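The red mug

We own 66 mugs. I know this because on Friday I took them all out of the cupboard to see if the shelf was really bending (it was), and once they were out I could hardly not count them.
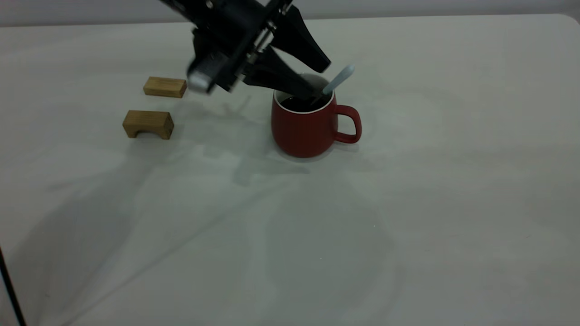

The red one, on active duty. Black, no lettering, spoon still in.

My rule for the cull was simple. Anything with a slogan went first. So did the set of 6 from Prirkwood, which were so thick at the lip that it was like drinking out of a bath. Macario came round at this point to help, by which I mean he rescued a mug from the box every time I turned my back – he now has most of them at his place and is welcome to them.

The red one was never in danger. I bought it at the market in Tinley with a cracked saucer I didn't want, and it's the right size, plain red with a thin white rim, and a bit fat round the middle, like its owner. I will go through the dishwasher looking for it when there are perfectly good clean ones on the hook.

I do leave the spoon in. My mother thought this was how people lost eyes. I've been doing it for decades and have both of mine.

We're down to 31 now, and the shelf still bends.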